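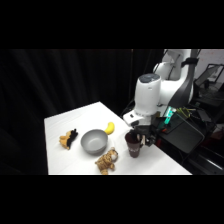

White-covered table against the black curtain.

Gukano Bedtime Stories: read me first

Welcome, and thank you for stopping by! Gukano is a small collection of 67 bedtime stories, gathered by Rangi McKinnon from parents and grandparents in Barotau who were kind enough to write down the ones they tell by heart. Most run to 2 pages, though a few of the grandfathers did get carried away (the Malinowski family's goose story needs a good 30 minutes, voices included).

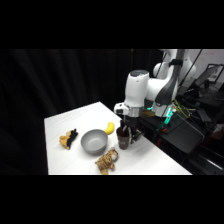
What's in the folder

Each story is a plain text file, named by its title. The file called index lists the teller, the age it suits and whether it has a song in it. Spelling is left as the families wrote it, so please don't tidy it up. The 18 stories marked "Sallodach" came in March and still need a second read.

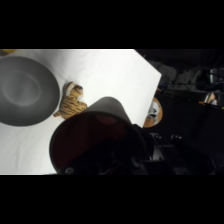 Plush tiger beside a gray bowl.

You're welcome to read, print and share everything at home or in class. If you'd like to put a story in a book, write to Rangi first so the family can be asked.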